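How to Track Down a Gripper That Lets Go Halfway Through a Table-Clearing Run

Jan 16, 2024
By Killian Delaunay

If you've built any kind of two-arm setup for clearing dishes, you probably know this one. The arm closes on something, lifts it beautifully, starts to swing across the table, and then the fingers just... relax. No error on the screen, no alarm, and whatever it was holding is on its way to the floor. I fought with this on our Brekimmont pair for most of last April (yes, I'm slow at writing things up) and I want to save you some of that pain.

First, safety. My e-stop was plugged in but mapped to the left arm only, and I found that out by pressing it while the right arm kept going. So before you chase anything else, power up with the table clear, press the stop, and try to jog both arms. If either one moves, quit right there and fix the mapping.

Okay, now the grip itself. Start with something smooth and round, because a crumpled napkin will forgive a weak grip all day long and you'll learn nothing.

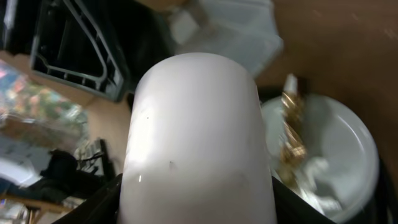
Both fingers closed on a smooth white cylinder.

Turn on logging for finger position and motor current before you do a single lift. In our controller it's under Kandmont > Tools > Trace, and it's off by default, which cost me two evenings. Set the sample interval to 12 milliseconds. I had mine a lot slower at first and the whole failure was falling between samples!

Then do this:

1. Close on the object and hold for 30 seconds without moving the arm. If the current sags here, your problem is in the gripper (or its power supply) and you can skip the rest of this list.

2. Same hold, but swing the wrist slowly from one end of its travel to the other. Keep your hands out of there while it moves. Watch the trace and write down the wrist angle wherever you see a dip.

3. Repeat step 2 at normal speed.

4. Swap the gripper cables between the two arms and go again. If the dip moves to the other arm, congratulations, it's the cable.

Mine passed step 1 every time and fell apart at step 2, always near the same wrist angle. The cable had been tied down too tight, so each time the wrist rolled over it tugged on the connector, the gripper board reset for a moment, and it came back up with zero holding force. The controller never noticed a thing.

You also want to run the full task again with both arms going, since a cable that behaves by itself can get pulled when the other arm crowds it. I lay out the usual after-dinner stuff and let it work. 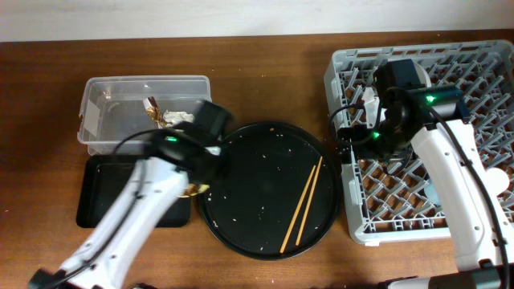 While that's running, stay on the far side of the table with your thumb on the stop and let things fall if they fall. I grabbed for a mug once and got my knuckles rapped pretty good. It's a mug, let it go.

For the fix, I cut the old tie, left a loose loop at the wrist, and clamped the cable to the link behind it with a Whitelaw strain relief. Move the wrist by hand (power off!) through its whole range and make sure the loop never goes tight and never snags a finger. Then I changed the startup setting so that a gripper reset pauses both arms. It's called "hold on peripheral loss" in my version, and yours may be hiding under a different name.

After that I ran 600 grips and logged every one. Zero resets. I did get 34 plain old slips, mostly on shiny wrappers, but those look totally different in the trace: the fingers keep closing and the current stays up. That's a finger pad problem, and I'm trying the softer Urnton pads on it next.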